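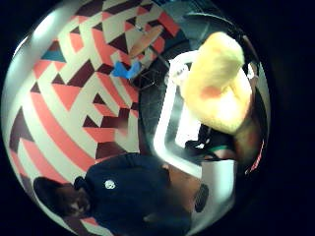 Coral, cream and maroon, with one small piece of teal.

In November I went with my evening class to visit Astitex, the weaving mill in Keraldale. Our teacher had asked for a tour in spring, and the mill only opens its doors to groups when the big orders for the winter are finished, so we had a long time to look forward to it. I want to write down what we saw, before I forget the words for it, because many of them were new for me in English.

The bus from Grondgate takes longer than the timetable says. After the reservoir the road is narrow and there were sheep on it two times. We arrived at ten past ten and the group before us was already putting on the ear protectors. The lady at reception gave us tea from a very large pot and was not at all angry that we were late.

The mill stands by the river, which turned the machines in the past. Now everything is electric, but the wheel pit is still there under a glass floor in the entrance hall. I did not like to walk on the glass. Several of us went along the edge, holding the rail.

The tour begins with the yarn store. It is a cool, quiet room and it smells of wool and a little of oil. Our guide explained that the mill keeps 1,271 shades on its list, each with its own card, and that the card is always checked in daylight at the north window. Lamps make a cream look yellow and a maroon look brown. He put two cards in my hand which I thought were the same, and then we went to the window and I could see that they were not. I have painted my kitchen two years ago and now I understand what went wrong with it.

After this we saw the warping. I had imagined that weaving is the difficult part, but the guide said most of the trouble in a cloth is made earlier, when the long threads are put in order. For the widest loom there are 1,921 threads in the warp, and if one of them is crossed the fault will run through the whole piece. A woman was tying the end of the old warp to the beginning of the new one with a small hand movement that I could not follow, although she did it slowly for us. She has worked there for 30 years. She told us she listens to the radio all day and can repeat every advertisement.

The weaving shed is very loud. Even with the ear protectors you feel it in your teeth. It was not possible to hear the guide, so he had a set of printed boards which he held up one after another: "Weft", "Shed", "Please stand behind the yellow line". I found this a good system and I would like other guides to use it also.

The pattern they are most proud of is called Ki. It is geometric and the stripes and triangles lock into each other, so that for a moment you do not know which colour is lying on top. According to the guide it was drawn for a hotel which never ordered it, and it stayed in a drawer until the daughter of the designer found it again. Now it is sold as a floor covering and also for walls. Some people in our group found it too strong. I think in a big room with plain chairs it would be beautiful, but my flat is small and I would feel that the floor is talking to me.

Before lunch we had the finishing room, where the cloth is washed, pressed and looked over on a sloping table with light behind it. Small faults are mended with a needle. Larger ones are marked with a thread at the side and the piece is sold more cheaply in the mill shop. I asked how large is a large fault, and the answer was: the size of your thumbnail.

The canteen is simple and good. I had leek soup and a cheese roll. There is one vegetarian dish each day and it was finished when the last of us came, so please tell them in advance if you need it.

The shop is behind the canteen and you pay less than in Grondgate, especially for remnants. I bought a cushion cover and a bag of thread ends for my neighbour's children. Cards are accepted, but the machine was slow and there was a queue up to the door.

Some practical things for the next group. Wear flat shoes, the stairs to the warping room are iron and have holes in them. Photographs are allowed everywhere except in the design office. Toilets are only on the ground floor. The last bus back leaves at twenty to five from the stop across the bridge, and it does not wait.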